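Foltcombe Robotics Boards
Home | New Posts | Members | Wiki | Search
Filed under: Teleoperation & Teaching > Simulated Kitchens
Last updated: August 2026

Thread: Operators keep losing the floor when the wrist view tilts down

rhendriks
We are collecting remote-control demos in a simulated kitchen. The task is to move from the counter to a base cabinet, open a drawer, and put a mug in it. The operator drives with a hand controller in each hand and sees one wrist view at a time on a monitor, not a headset.

The counter half of the task is fine. The trouble starts when the arm comes down toward the cabinet. The operators slow down, stop, back up and try again. I have 100 demos so far and most of them have a long wobble in the middle. A policy trained on them wobbles in the same place.

Things I have tried:
- lower speed scaling below counter height (helped a little)
- a second monitor with a fixed overhead view (they stopped looking at the wrist view at all, so I took it away)
- asking people to practice more

Has anyone dealt with this? I would like to keep the wrist view as the main view, as that is what the policy gets.

calloway_r
What is the floor texture? We had one operator who could not judge height over a busy floor. Swapped it for flat gray and the problem mostly went away.

rhendriks
It is tile with the cube pattern, the one that looks like stacked blocks. It came with the scene pack. I didn't pick it.

calloway_r
Then I'd start there. That pattern is made to look like it has depth. Your operator is trying to work out how far the fingers are from the floor and the floor is giving them wrong information.

VernaH
I don't agree with changing the floor. If you swap every hard texture for gray you end up with a policy that has only seen gray. Real kitchens have patterned floors. Mine does. Keep the texture and fix the controls.

calloway_r
The policy can see the hard textures later. You can replay the same demo with a different floor and render it again. The arm motion is stored separately from the pixels. The human only has to do the motion once, so give the human the easy version.

VernaH
That only works if your replay is exact. Ours was not. We replayed a set in June with new lighting and new floors, nothing else changed on purpose, and 18 of them missed the handle. Contact did not come out the same the second time.

calloway_r
Were you replaying joint commands or stored states?

VernaH
Commands.

calloway_r
Store the full state at every step and render from that. Then no physics is run at all and nothing can drift. It takes more disk.

rhendriks
We do save states, so re-rendering is possible. I had not thought of using a plain floor for the operator and the tile for the dataset. My worry is that the operator then does things the policy can't explain from its own view. If the human sees an easy floor and moves with confidence, and the policy sees the hard one, are the two still matched?

VernaH
That is my objection too, put better than I put it.

ines_d
It depends how much the human takes from the floor. On the Skomosmont project we asked operators to say out loud what they were looking at. On the way down they mostly used the bottom edge of the cabinet and hardly mentioned the floor. When the cabinet edge left the view they got lost, on any texture.

So before changing textures I would check how far the wrist is pitched when they start to wobble. If they are looking nearly straight down, they have nothing to line up with.

rhendriks
I pulled one of the bad ones and went to the point where she stops. Step 3599, and the fingers have been hanging there for a while by then.

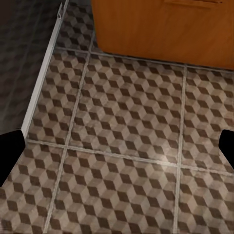
Wrist view at step 3599, gripper over the tile, cabinet at top right.

ines_d
So the cabinet edge is still in view, but it is up in the corner, and the drawer is barely in at the top. She has nearly the whole view on floor. If the target is the drawer, I would say she pitched down too early.

calloway_r
I still find that floor hard to read. I looked at it for a minute and the cubes flipped on me twice. The grout lines are the only thing I'd trust. But I agree about the pitch.

VernaH
The grout lines are useful, and so is the line along the bottom of the cabinet. Tell operators to keep that line in the middle of the view until they are in front of the drawer, and only then change the angle. We teach it as two moves: travel level, then tilt. People new to it want to do both together.

rhendriks
Could I enforce that in the controller? Lock the pitch until the base is within reach of the cabinet?

VernaH
You can. We did it with a held button. Pitch is locked unless you hold the button. I would not tie it to distance, or it will unlock at some moment the operator isn't expecting and the arm will nod.

ines_d
Agree on the button. Also trim the bad demos you already have before you throw them out. If the first part and the last part are clean, you can cut the pause. Only cut where the arm is still. If she backed up and came in again, leave the correction in. A policy does need to see some recovery.

calloway_r
I'd drop them. Demos are cheap in sim.

ines_d
Operator hours are not cheap, in sim or anywhere else.

hazelp
Moderator here. The Undbridge controller settings have moved to the wiki under "Axis locks", including the held-button one Verna describes. Please don't paste whole config files into the thread.

rhendriks
Thanks all. I added the pitch lock on a button and told the operators to travel level first. I ran four sessions with the tile floor left as it was. The stop in the middle is much shorter for three of the operators. The other one says she still can't tell how high the fingers are.

calloway_r
Try that one person on the gray floor.

rhendriks
I will, and I'll re-render hers with the tile and train with and without them. Verna, if the two don't match I'll say so.

VernaH
Please post the result either way. Also check that the shadows are on in her view. One of our machines at Matheson had them turned off to save time and the operator on it had the same complaint.

rhendriks
Will check the shadow setting on her machine first, then do the gray floor.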